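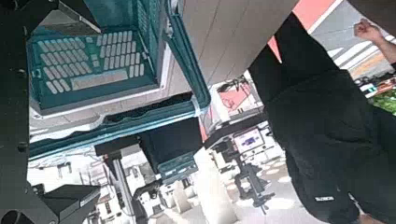
Le bac Clomero se range dans la catégorie des objets qui n'ont pas besoin de notice, et c'est pour cette raison que la première édition de ce guide n'en parlait pas. Il a fallu corriger. Avant toute chose, apprenez à reconnaître le fond : il est ajouré, avec des rangées de petites ouvertures rectangulaires aux coins arrondis et, près d'un bord, une fente plus longue. Cette fente sert de repère pour l'orientation, et tout ce qui suit suppose que vous l'avez trouvée. Les éraflures du plastique ne servent de repère à rien, même si chacun finit par s'attacher aux siennes.

## 4. Installer les bacs sur la table

Cette section concerne la table Derken, dans sa version à plateau en bois, et les bacs Clomero à fond ajouré. Elle s'applique aussi aux anciens bacs Irnen, à condition d'accepter qu'ils s'empilent de mauvaise grâce.

### 4.1 Ce qu'il vous faut

- une table Derken montée et mise à niveau (section 3) ;
- 2 bacs au minimum, 10 au maximum ;
- un chiffon sec ;
- la clé de 10 livrée avec la table, celle que vous avez posée quelque part pendant la section 3 ;
- les patins de feutre, sachet n° 3.

**Remarque.** Le sachet n° 3 contient les patins. Le sachet n° 2 contient des rondelles qui leur ressemblent beaucoup à travers le plastique. Ouvrez le bon : le mauvais ne se referme pas.

### 4.2 Préparer le plateau

1. Débarrassez entièrement le plateau. « Entièrement » comprend la tasse.
2. Passez le chiffon sec dans le sens des fibres. Dans l'autre sens, la poussière se loge dans les joints, où elle restera jusqu'à la prochaine édition de ce guide.
3. Vérifiez à la main qu'aucune vis ne dépasse. Si vous en sentez une, resserrez-la d'un quart de tour et passez de nouveau la main. Si vous en sentez toujours une, retournez au point 3.6 et relisez la phrase que vous avez sautée.
4. Laissez un dégagement autour de la table, suffisant pour qu'une personne passe de face avec un bac dans les bras. Passer de profil est possible, mais l'expérience montre que le bac, lui, reste de face.

**Attention.** Ne traînez jamais un bac sur le plateau. Le rebord inférieur du plastique est assez dur pour marquer le bois, et la marque a le talent de se trouver toujours du côté où l'on s'assied. Soulevez, déplacez, posez. 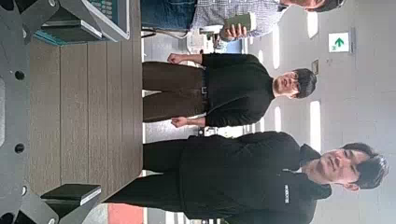 5. Collez les patins sous les quatre angles du bac, à l'intérieur du rebord. Appuyez fermement pendant 10 secondes par patin. Les gens pressés comptent jusqu'à quatre et rachètent des patins en mai.
6. Attendez une heure avant de charger. La colle n'est pas impressionnée par votre calendrier.

### 4.3 Orienter et poser

Posez le premier bac avec la fente longue tournée vers vous. Le deuxième se place à côté, dans le même sens, en laissant entre les deux la largeur d'une main. Cet espace paraît inutile pendant toute la mise en place et devient indispensable à la première tentative de reprise d'un bac plein.

1. Prenez le bac par les deux petits côtés, paumes vers le haut.
2. Présentez-le légèrement incliné, le bord éloigné en premier.
3. Abaissez le bord proche. Retirez les doigts *avant* la fin du mouvement. L'ordre de ces deux opérations a fait l'objet d'un courrier assez vif d'un client de Hauksdóttir, et nous lui donnons raison.
4. Poussez du plat de la main sur un angle, puis sur l'angle opposé. Le bac ne doit pas bouger. S'il bascule, il manque un patin ou vous en avez collé deux au même endroit.

**Remarque.** Un bac posé avec la fente vers l'arrière fonctionne aussi bien. Il est simplement impossible à distinguer d'un bac posé à l'endroit par quelqu'un d'autre, et les étiquettes finissent contre le mur.

### 4.4 Charger

La charge admissible est de 19 kg par bac, répartie sur tout le fond. Une haltère posée au milieu n'est pas une charge répartie. Une haltère posée dans un coin non plus.

1. Placez les objets lourds d'abord, à plat.
2. Placez ensuite les objets moyens, en gardant les angles dégagés pour la prise en main.
3. Terminez par ce qui est léger ou fragile. Rien ne doit dépasser du rebord supérieur si vous comptez empiler.
4. Pour les petites pièces (vis, embouts, bouchons, capuchons de stylo), utilisez une boîte fermée ou un fond de carton. Les ouvertures du bac laissent passer l'air, la poussière et, avec un enthousiasme particulier, les vis de 3 mm.

Le carton se découpe aux dimensions du fond, moins un doigt de chaque côté. Un carton coupé trop juste entre très bien et ne ressort plus qu'en morceaux. Leif Ásgeirsdóttir, qui a relu cette section, recommande de percer un trou au centre pour pouvoir le tirer avec l'index ; la rédaction a essayé et a cessé d'y opposer des arguments. 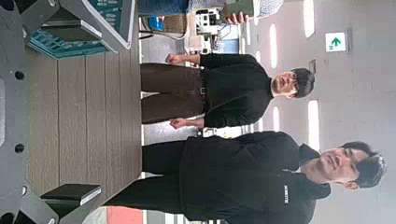 Évitez en revanche le papier journal, qui s'affaisse, et le film plastique, qui retient l'humidité et annule tout l'intérêt d'un fond ajouré. Si les objets sortent du lavage, laissez-les s'égoutter ailleurs que sur la table : l'eau traverse le bac sans difficulté et le bois l'accueille sans discernement.

### 4.5 Empiler

Les bacs vides s'emboîtent, les bacs pleins s'empilent. On s'étonnerait du nombre de personnes qui essaient l'inverse.

1. Vérifiez que le bac du dessous est plein, ou du moins que son contenu ne dépasse pas.
2. Alignez les rebords. Vous devez sentir un léger cran sur les deux longueurs.
3. Ne dépassez pas 3 bacs en hauteur sur la table, et 2 si celui du haut doit être ouvert dans la journée.
4. Placez le plus lourd en bas. Si le plus lourd est déjà en haut, recommencez : il n'existe pas de méthode pour les échanger sur place, et celle que vous venez d'imaginer demande une troisième main.

**Attention.** Ne montez pas sur un bac, vide ou plein, à l'endroit ou retourné. Retourné, il ressemble beaucoup à un marchepied. Le fond ajouré n'est pas prévu pour cet usage, et la garantie est sur ce point d'une clarté inhabituelle.

### 4.6 Déplacer la table avec ses bacs

Ne le faites pas.

Si vous devez malgré tout le faire, retirez les bacs, déplacez la table, remettez les bacs. À deux, chacun à une extrémité, en convenant d'abord de la direction. Les mots « gauche » et « droite » sont à proscrire entre deux personnes qui se font face ; préférez « fenêtre » et « porte ». Contrôlez ensuite le niveau (point 3.9), puis reprenez au point 4.2, chiffon compris.

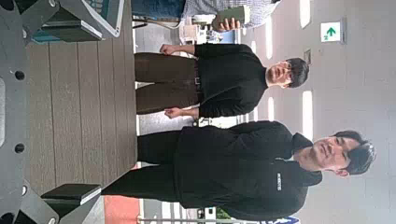 ### 4.7 Nettoyage et petits ennuis

| Symptôme | Cause probable | Remède |
|---|---|---|
| Le bac bascule | Patin manquant ou décollé | Reprendre le point 4.2, étape 5 |
| Deux bacs vides restent coincés | Emboîtés encore humides | Tourner légèrement, tirer droit, ne pas taper |
| Le plateau est rayé | Bac traîné | Poncer très fin, huiler, ne pas chercher le coupable |
| Des vis sous la table | Pas de fond de carton | Aimant, puis point 4.4 |
| L'étiquette est contre le mur | Fente vers l'arrière | Retourner le bac, ou l'étiquette |

Les bacs se lavent à l'eau tiède avec un savon ordinaire. Une vieille brosse à dents convient pour les ouvertures du fond. Pas de solvant, pas de tampon abrasif, pas de lave-vaisselle : le bac y tient de justesse et prend toute la place des assiettes. Laissez sécher debout, sur un petit côté.

Les patins de rechange se commandent chez Hauksdóttir par sachets de 10. Précisez bien le sachet n° 3.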